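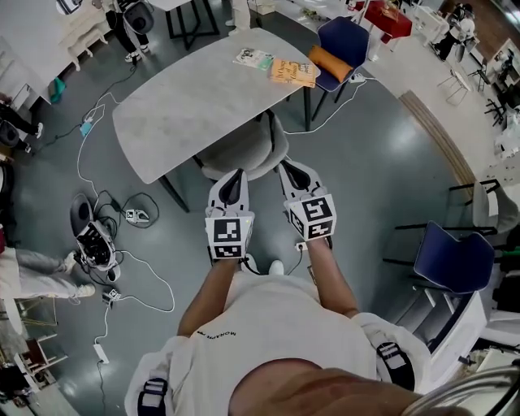
Pichit Intarasuk has ink on both elbows and about ten minutes for us. He runs Wannasri, an embroidery and print shop in Purow, and the footy club order is due at four.

"Talk while I fold," he says. So we do.

He started with 2 second-hand embroidery heads and a heat press. No website. A phone number on a fence. First job was aprons for the bakery, the colour slightly wrong, and they paid anyway. "Maroon. They wanted burgundy. I still think about it."

These days it's school hats, hi-vis, tradies' polos, the odd hens' night. The biggest run so far was in March - 2000 tote bags for the Larkar festival, one colour, both sides. He wouldn't do both sides again at that price.

Screen or stitch? Depends on the garment, he reckons. Thin tees pucker under a heavy logo, so he steers people to print. Polos and caps get thread. Fleece can go either way, but the backing has to be right or the whole thing pulls after teh first wash. 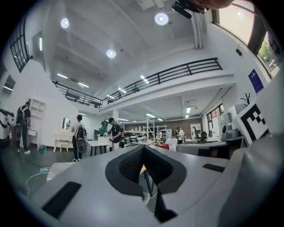

On artwork

This is where jobs get stuck. People send a logo lifted off their own Facebook page, tiny, and want it across a jumper back. "I can redraw it. I charge for redrawing it. That's the conversation." Drallov, the plumbing supplier up the road, brought in a crest with the year 1860 under it in letters you'd need a magnifying glass for. On a cap the numbers would of closed up completely. They dropped the year and made the crest bigger.

He keeps 66 thread colours on the wall. Customers ask for one between two of them, always.

Blanks are the other headache. Sizes run different from one maker to the next, even season to season, so he makes clubs try a sample set on before they order. Some grumble. Fewer returns though.
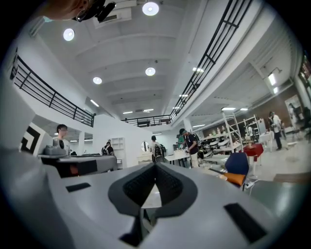

How long should a club allow for an order of printed shirts?

Three weeks from the day the artwork is approved, he says, and longer before the start of winter season when every team in Purow wants theirs at once. Rush jobs are possible if the blanks are in stock, but they cost extra.

Then the phone goes. It's the footy club, asking if they can add two more larges.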